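Stevemow suturing study -- notebook, bench 7
Thursday, morning session

Purpose: to establish whether the Vodurico labelling method gives consistent phase boundaries when wrist and fixed views are annotated separately. The total to date stands at 354 labelled segments.

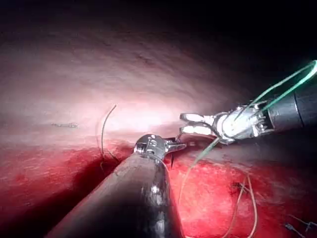 Each view was assigned to a different annotator, and neither had access to the other's file. Clips were limited to 600 images.

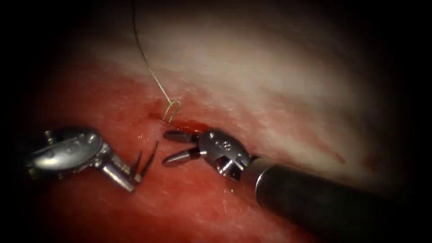 The boundary between "approach" and "grasp" remains the weakest point of the scheme. With the needle already lodged in the tissue and the left jaws open and empty beside it, the rule as written permits either label. A revised wording is proposed: "grasp" begins at first jaw contact.

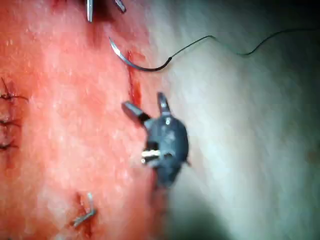 Lolero replied by message that the revised wording would be hard to apply in the wrist view, where contact is often hidden -- and asked that an "uncertain" label be retained.

Agreed for the present. The two sets of labels differed by about 9 images at this boundary.

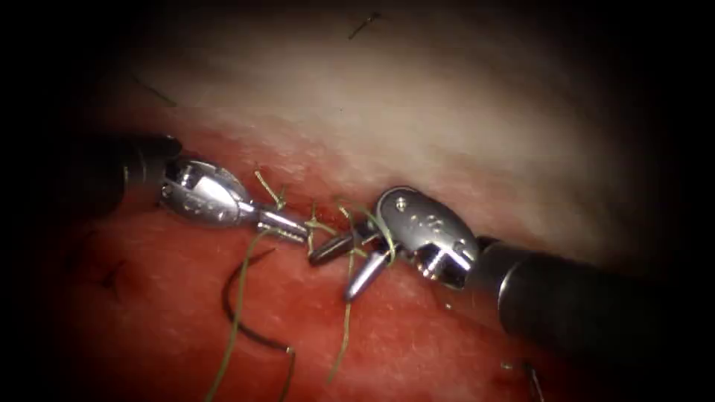 Jia asked whether thread handling should have its own phase, as it is at present divided between "pull" and "loop". To be tested on the next batch before the guide is altered.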